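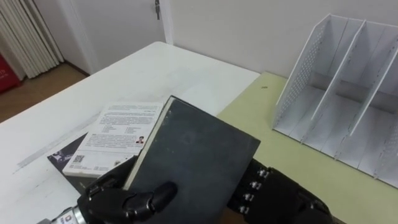
Attachment 1: gray hardcover in hand, file organizer at right

Ticket: Paltton hand vs. Beltska hand, book pick
Status: Open
Opened by: Rekha Sundaram
Assigned to: Cadi Watkins

Rekha, 9:40 am
Running the shelving task on the Altus controller with the Paltton hands. Grip holds on the hardcover. The vendor note says the thumb force fix in the last firmware cured the slipping. I don't buy it yet. Seven slips in 24 tries this morning, all with thumb pressure near the bottom of the cover.

Cadi, 10:15 am
What was the Beltska number on the same books?

Rekha, 10:22 am
4 in 24, but that was with the old camera mount, so I wouldn't call it a fair comparison.

Cadi, 11:05 am
Looked at the log. Thumb current spikes at sample 1,938 and then goes flat. Could be the fix working, could be the sensor topping out. The vendor's chart stops before that point. Please rerun with the force limit off and leave the camera alone.

Rekha, 1:30 pm
Rerun done. Same flat line with the limit off, so whatever it is, the limit isn't causing it. Paperback not tested yet. Their demo only ever shows hardcovers.

Cadi, 1:48 pm
Asked Paltton for the raw sensor range. Not closing this on a release note. Next: paperback, both brands, same mount.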